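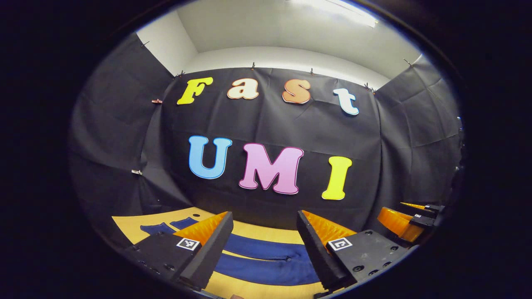

Phone wallpapers get compressed twice: once when you export them, once when the launcher crops and re-encodes them. This thread covers the second part, on Android, with the Arumugam launcher. Large flat areas go first. A black fabric backdrop with a light fixture glowing on a white ceiling over it is a decent test source: near-black with slight wrinkles at the bottom of the range, clipped white at the top. Put that through the default settings and look at the wrinkles.

2/ Default behavior in Arumugam: the image is scaled to screen height plus parallax margin, then saved to the launcher cache as JPEG at quality 73. There is no setting for this in the menu. The original file is never read again after that.

3/ Quality 73 is fine for a photo of a forest. In dark gradients it produces 8x8 blocks you can see at night with brightness above the lower third. OLED panels make it worse near black.

4/ Cache size for my test file: 532 KB as PNG going in. The cached copy is far smaller. If yours matches the source byte for byte, you are on a build that skips the re-encode and you can stop reading.

5/ Fix one. Export at the exact pixel height the launcher wants. On my phone that is 1800, not the panel height, since the nav bar is subtracted. Matching it removes the resize step. The re-encode still runs.

6/ Fix two. Add light noise before export. Monochrome, small radius, low strength. It breaks up banding and the encoder spends more bits on the dark areas. File gets bigger. Nothing else changes.

7/ Fix three. Turn off parallax scrolling. The margin goes away and the crop is centered. Side effect: any text set near the left or right edge shifts. Keep lettering inside the middle 50 percent of the width.

8/ Mingxuan Wan asked if WebP avoids all this. No. The launcher decodes whatever you give it to a bitmap and writes its own JPEG. Input format only matters up to that point.

9/ Lock screen is a separate path. The system handles it, and on my phone the copy is lossless. If the lock screen looks clean and the home screen does not, the launcher is the cause.

10/ Culla (the other launcher I use) keeps the source file and scales on the GPU. No blocks. It reloads the image after every rotation, and there is a visible delay on older phones.

11/ Correction to 5, from Qianru Hou: with gesture navigation on, the nav bar is not subtracted. Use full panel height in that case. Checked on a second phone, she is right.

12/ Settings tested 14/08/2020. Will rerun after the next Arumugam update. Changelog does not mention wallpapers so far.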